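Dolton Ground: Pre-Season Safety Inspection Checklist
Soccer pitch, technical areas, east stand and changing block
Inspection date: Wed 31 May
Inspection type: end-of-season closing inspection, all areas

Grading used on this sheet
S = satisfactory
A = advisory, monitor at next visit
R = repair needed before next match
X = out of use until cleared

Comments are entered only where the grade is A, R or X, or where a measurement was taken. Items carried over from the December sheet are marked (C/O).

Section 1. Playing surface

1.1 Surface level, no holes or ruts: A
North goalmouth is worn to bare soil across the full width of the six-yard box. Level is acceptable. Reseed and keep off until cover is established.

1.2 Irrigation heads flush and capped: R
Two heads on the west touchline sit proud of the turf. Lower both and refit caps. The remaining heads drop fully when the supply is shut off.

1.3 Line marking, no raised build-up of paint: S

1.4 Run-off area clear to the perimeter rail: A (C/O)
Run-off behind the south goal is clear. On the west side the advertising boards have crept forward again. Boards to be pinned on the marked line.

1.5 Drain covers outside the touchline: S
All covers seated. Rubber matting over the cover by the corner flag has been replaced with the correct thickness.

Section 2. Goals and fixed equipment

2.1 Main goals, sockets and uprights: S
Both goals checked for movement at the base and at the crossbar joint. No play found.

2.2 Crossbar deflection under test load: S
Load applied at mid-span, held, then released. Both bars returned to the original height.

2.3 Net hooks and clips: R
Metal hooks remain on the rear stanchion of the south goal. These were due to be changed to plastic clips after the December visit. Remove before the nets go back up.

2.4 Portable goals, anchored or chained when not in use: X
One of the Zorska training goals has a cracked weld at the rear ground bar. Tagged and moved behind the equipment store. Do not repair on site. The other Zorska goals are chained to the fence and graded S.

2.5 Counterweights for portable goals: A
Weights are present but stored apart from the goals. Keep each set with its own frame.

2.6 Corner flags, spring base and rounded top: S

Section 3. Technical areas and dugouts

3.1 Shelter fixings to ground slab: S
Bolts torqued and paint-marked. Any break in the paint line at a later visit means the bolt has moved.

3.2 Glazing panels: R
Home dugout, end panel, has a crack running from the lower fixing. Panel is holding but should be changed. Order to match the existing thickness.

3.3 Seats and seat fixings: A
Third seat in the away dugout is loose on its bracket. Tightened by hand during the inspection. Thread is worn and the bolt should be replaced.

3.4 Roof leading edge padded: S

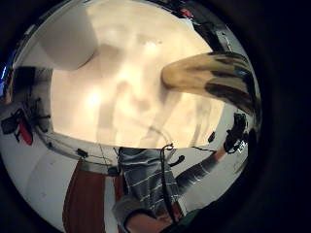

3.5 Trip hazards between dugout and touchline: S
The cable cover for the fourth official's board is now let into the ground and sits level with the surface.

Section 4. East stand

4.1 Posted capacity matches current certificate: S
Posted figure is 268 seats. Signs at both entrances agree with the certificate.

4.2 Seats, complete and secure: A
Row C has cracked seat backs at the north end. No sharp edges at present. Replace from the spares held in the store.

4.3 Stair nosings and contrast strip: R
Strip is lifting on the bottom two steps of the center stair. Remove, clean and rebond. Tape is not an acceptable repair for this item.

4.4 Handrails: S
Rails tested by push load at each post. The north rail, which was loose in December, has been regrouted and showed no movement.

4.5 Front barrier: S

4.6 Exit gates, width and operation: A
Gate 1 opens freely. Gate 2 opens to full width but drags on the concrete for the last part of its travel. Adjust the lower hinge. Both gates must be unlocked and staffed whenever the stand is in use.

4.7 Emergency lighting, duration test: S
Held for the full test period. Next duration test falls due in December.

4.8 Public address audible in all rows: R
Speaker at the south end is silent. Fault is in the cable run and not the speaker, which worked when connected directly at the amplifier. Until repaired, stewards in the south end need a loudhailer.

Section 5. Changing block and first aid room

5.1 Floor surface, slip resistance: A
Shower threshold in the away room has lost most of its texture. Acceptable for now. Recoat before the first home fixture.

5.2 Hot water temperature at outlets: S
All mixing valves within limits after the run-off period.

5.3 Benches and coat hooks: S

5.4 First aid room, access for stretcher: S
Door opens to full width with the treatment table in its normal position.

5.5 Defibrillator, battery and pad dates: A
Unit passes its self-test. Pads are in date but expire during the coming season. Order now.

5.6 Stretcher and straps: R
One strap buckle does not lock. Replace the strap as a set.

Section 6. Floodlights

6.1 Column bases and door covers: S
Covers locked on all columns. No corrosion beyond surface staining.

6.2 Electrical test label in date: S

6.3 Average light level: A
Average reading 200 lux against 305 lux when the lamps were new. Meets the requirement for the current league level. The fall is even across the pitch, which points to lamp age and dirty glass. Clean the glass first and read again before ordering lamps.

6.4 Isolator access: S

Section 7. Perimeter and parking

7.1 Perimeter fence: A
Bottom wire is loose along 80 feet of the Fu Street side. Re-tension.

7.2 Emergency vehicle route: R
Route from the Devska Road gate to the pitch is the correct width, but the hatched area at the turn had two trailers in it. Repaint the hatching and add a no-parking sign at driver height.

7.3 Surface of parking area: S

Actions and order of work
Item 2.4 stays out of use until the frame is replaced or a welded repair is certified off site. Items 2.3, 4.3, 4.8, 5.6 and 7.2 must be closed before any match with paying spectators. Items 1.2 and 3.2 must be closed before the pitch is used for matches of any kind.

Advisory items are to be checked at the next monthly walk-round and regraded on this sheet. Record the new grade beside the old one. Do not erase or overwrite the original entry.

Copies: ground office, stand file, first aid room.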